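Home | News | Events | Borrow | Donate | Contact

Play food sets are back on the lending shelf

The bakery sets have been missing from the Purnton toy library since February, and a good many families have asked after them. They are now cleaned, sorted and ready to go out again. The shelf is to the left of the desk, under the puzzles.

Sets were taken off the shelf because too many had become mixed together. Bread was turning up with the fruit, and cake slices had gone home in the tea set bag and come back in the doctor's kit. Everything was tipped out, washed in warm soapy water, dried overnight on towels and matched against the original lists. The toy library now holds 513 pieces of play food. Anything cracked or badly chewed has been thrown away.

The bakery set is the one children ask for most. It has bread rolls, a small pastry and slices of cake, and it goes out with a bowl, a plate and a basket. Most children begin by filling the basket and carrying it off somewhere. Older ones tend to open a shop. A tablecloth helps if you are setting up on a hard table, as the dishes slide less and there is less noise when the whole lot gets emptied out at once.

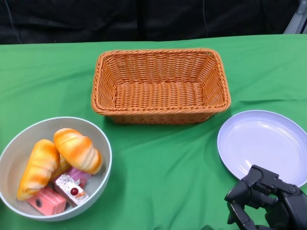 Pretend baking and serving is good practice for sorting and taking turns, and it fills a wet afternoon. If your child is new to it, start with one job, such as moving all the bread from the bowl to the basket. After that, ask for an order - a roll and a piece of cake, say - and let them bring it to you on the plate. Children who don't talk much yet can point to what they want and still run the shop.

The Plernumeo kitchen sets are still being sorted and will follow later. Two of them are short of lids. If you have a stray lid at home, please drop it in the returns box by the Adams Street door. There is no charge for late or missing pieces, and we would sooner have them back than not.

Borrowing works as before. Each family may take up to four items at a time, and a bakery set counts as one item, dishes included. Please check the contents against the card in the bag before you leave and again before you bring it back. Baskets should be wiped with a damp cloth and not soaked. The plates and bowls can go in the sink with your own dishes.

New bags for the sets were paid for out of the Drolby fair, which raised $1,668. What was left over will go toward more wooden puzzles for the under-threes. Suggestions can be written in the book on the desk.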